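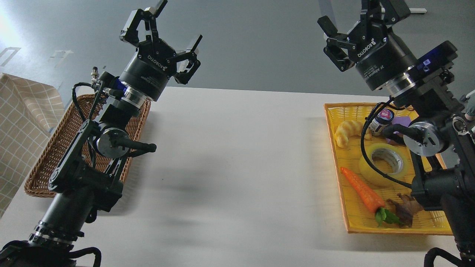
Sorting a Mixed Basket of Play Food and Household Items

These instructions are issued to staff and families using the Prondora Play Library. They apply to any basket that has come to hold both toys and ordinary household goods. A typical mixed basket may contain a toy croissant, a toy carrot, a small bottle and a roll of clear packing tape. Toys and supplies are stored separately, and the work should be completed before a basket goes back on the shelf.

What you will need

A clear table with a pale, plain surface
The full basket
A second basket, empty, of similar size
A damp cloth and a dry cloth
Mild dish soap
One inventory card and a pencil

A woven wicker basket and a woven plastic basket work well together, as the two are easily told apart. Decide which will hold toys and keep to that choice until the end.

Step 1. Set out the baskets

Place the full basket on one side of the table and the empty basket on the other. Leave open space between them for items that need a closer look. Small pieces are easily lost on a patterned tablecloth, so please remove it.

Step 2. Take out the household items

Begin with anything that is not a toy. Packing tape, bottles, scissors and batteries are the items most often found. Bottles should be checked for a tight cap and a readable label. A bottle whose contents cannot be identified must be handed to the front desk and must not be opened.

Return packing tape to the supply drawer. Fold the loose end under by half an inch before putting the roll away – this saves time for the next person.

Step 3. Sort the play food

Group the pieces as follows:

Breads and pastries, such as the croissant
Vegetables with leaves, such as the carrot
Roots and other irregular shapes
Pieces that cannot be identified

Leaves should be tugged gently to confirm that they are firmly attached. Any piece with a loose part is set aside for repair. Sets stored in Sivach bags are returned to their own bag, even if the bag is incomplete.

Step 4. Clean

Wipe each hard toy with the damp cloth and a little soap, then with the dry cloth. Twisted or deeply grooved pieces need more attention, and a soft toothbrush may be used. Do not soak toys that have seams. Woven baskets should be turned over and tapped to release crumbs, then wiped along the rim and handles. Wicker should not be left wet.

Step 5. Repack and record

Place larger pieces at the bottom and smaller ones on top. Do not fill a basket above its rim. A standard basket holds up to 18 pieces of play food. Complete the inventory card with the date, the shelf number and any missing pieces. Play kitchen baskets belong on shelf 56.

Questions about repairs or missing pieces should be directed to Tetsuya Kamata at the front desk, extension 851.

Last revised 13 August 2023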